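# „Der Knoten gehört neben die Wunde"

Alaric Pettigrew unterrichtet Nahttechnik im Übungsraum der Klinik Ullau. Zum Gespräch kommt er um kurz nach acht, vor dem ersten Kurs. Auf dem Tisch liegen Nadelhalter, Pinzetten und ein Stapel Übungspads, die er noch verteilen muss.

Angefangen hat er mit Schweinefüßen vom Metzger. „Das ging gut, aber man musste sie am selben Tag verbrauchen, und der Raum roch bis zum Abend", sagt er. Seit ein paar Jahren bestellt die Klinik Kunsthaut beim Händler Ferreira. Ein Pad hält bei ihm einen Kurs lang, manchmal zwei. „Wenn die Ränder ausreißen, lernt man nichts mehr daran. Dann kommt es weg."

Der Grundkurs beginnt mit der Einzelknopfnaht. Jeder Stich wird für sich gesetzt, geknotet und abgeschnitten. Pettigrew hält das für die richtige Reihenfolge, auch wenn viele lieber gleich fortlaufend nähen würden. „Bei der Einzelknopfnaht sieht man jeden Fehler einzeln. Ist ein Stich schlecht, nimmt man ihn heraus, und die anderen halten trotzdem." Auf Abstände achtet er zuerst, auf die Fadenenden zuletzt. Zu kurz geschnitten, geht der Knoten auf, zu lang, verfängt sich das Ende im nächsten Stich.

Auf einem Pad haben meist mehrere Schnitte untereinander Platz. Geübt wird von oben nach unten, damit man die fertige Naht beim Weiterarbeiten vor Augen hat.
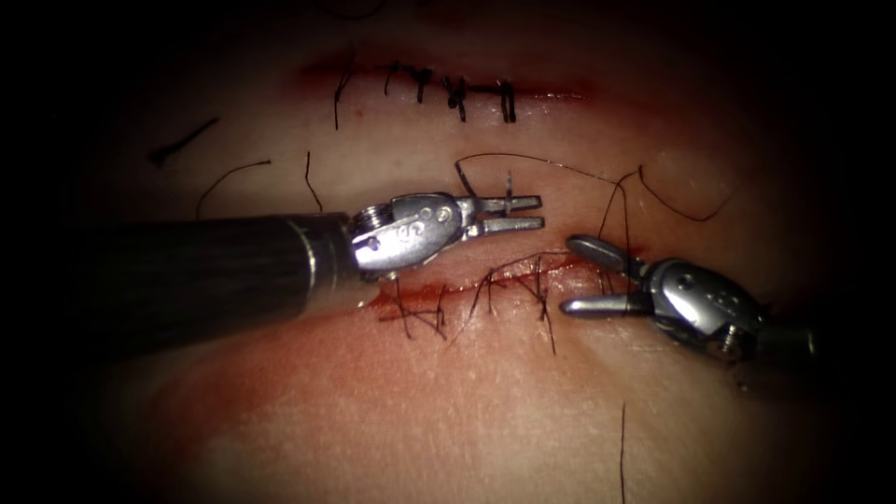
Wie viele Knoten braucht jemand, bis die Hände es von selbst machen?

„Bei mir waren es 500, vorher habe ich bei jedem Wurf mitgezählt. Manche sind nach 300 so weit. Ich lasse die Leute zu Hause an einer Stuhllehne üben, mit Paketschnur, das kostet nichts."

Am häufigsten korrigiert er den Zug. Anfänger ziehen den Faden so fest an, dass sich die Wundränder wulsten. „Die Ränder sollen sich berühren, mehr nicht. An echter Haut schwillt das Gewebe noch, und dann schneidet der Faden ein." Auch die Lage des Knotens ist ihm wichtig. Er soll seitlich liegen, immer auf derselben Seite. Das sehe ordentlicher aus und erleichtere später das Fädenziehen.

Sein Kollege Wendell Whitlock, der den Aufbaukurs leitet, beginnt lieber mit dickem Faden. Pettigrew ist davon abgekommen. „Dick ist bequem, aber man gewöhnt sich an den Widerstand. Mit dünnem Faden fangen die Leute dann wieder von vorn an." Gestritten haben die beiden darüber oft, eine gemeinsame Regel gibt es bis heute nicht.

Im August steht der nächste Grundkurs an, mit sechs Plätzen. Mehr will Pettigrew nicht aufnehmen, er möchte jedem auf die Finger schauen können. Um neun geht die Tür auf, und er fängt an, die Pads auszuteilen.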